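Sketia Wagon Owners, Gurnemberg chapter
Notes from the monthly meeting, 2019-08-26

I took the notes again, so if you remember something differently, tell me before the next one and I'll fix it. We had 13 people in the room, plus two on the phone who could hear us fine once we moved the phone off the radiator. We started late since the parking lot was full and everybody had to look at the blue '04 with the new paint first. (It looks fantastic!)

Last month's minutes
Approved with one change. I had written that the spring compressor was returned to the shelf. It was not returned to the shelf. It is in somebody's trunk, and it needs to come back before the brake day.

Money
Dues stay at 40 dollars for the year. There was a short push to go up to 50 and include the sticker and the calendar, and I'll admit I was for it, but the vote went the other way and that's that. Four members still owe for this year. You know who you are, and you can pay me in cash at the drive.

Fall drive
We're going out the Sandoval road again and stopping at the overlook for lunch. Bring your own food, the diner there has closed. I'll lead, and I promise to keep it under the limit this time so the older automatics can stay with us on the long hill. Full tank before we meet, please. Last year we lost a big chunk of the morning at the pump and I'm still grumpy about it. If it rains we go anyway. If it snows we don't.

Tires
Evero has offered us a group price on winter tires, with mounting and balancing included but not alignment. You have to order through the club list and pick your size yourself, so read it off your sidewall and don't go by what's in the manual, a lot of us are on different wheels by now. The offer runs until the first of December. I'm in for a full set. Two people said they'd had slow service from Evero in the past and would sooner pay more elsewhere, and I said I'd write that down, so there it is.
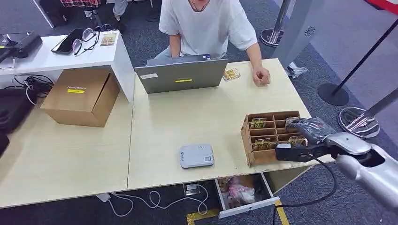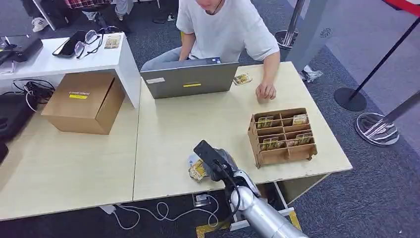
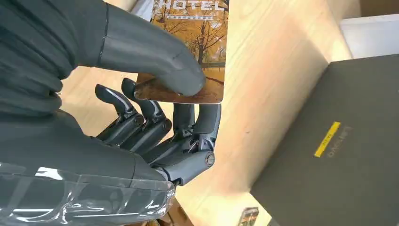
Small parts got the longest discussion of the night, as usual. We now own a good supply of fuses, trim clips, bulbs and those miserable little door panel fasteners, and all of it lives in one coffee can, so finding a single fuse means dumping the whole thing on the floor. One idea was a plastic tackle box, but the lids crack in the cold. I'd much prefer something like the brown organizer in the first two pictures, with the open compartments in a grid, where you can see what you've got without opening anything. One of our phone people offered to make one with bigger cells for the bulbs. Agreed, go ahead, and keep the receipt for whatever it takes. The coffee can stays for drain plugs.

Brake day
Two bays are confirmed, and we'll do rear pads first, front pads after lunch. Bring your own pads and your own gloves. I need to know by the next meeting if you're also doing rotors, as it eats up the schedule something awful. The lift in the left bay is slow but it has been inspected and I've seen the tag.

Other stuff
Somebody has a pair of gray front seats from a 2006, free, no tears, heated on the driver's side only. Ask me for the number.
The squeak from the rear hatch came up AGAIN. Silicone spray on the rubber, then slam it a few times. If it still squeaks, it's the latch, and we can look at it on brake day.
We didn't get to the question of new jackets. First item next time.

We finished up at nine and put the chairs back.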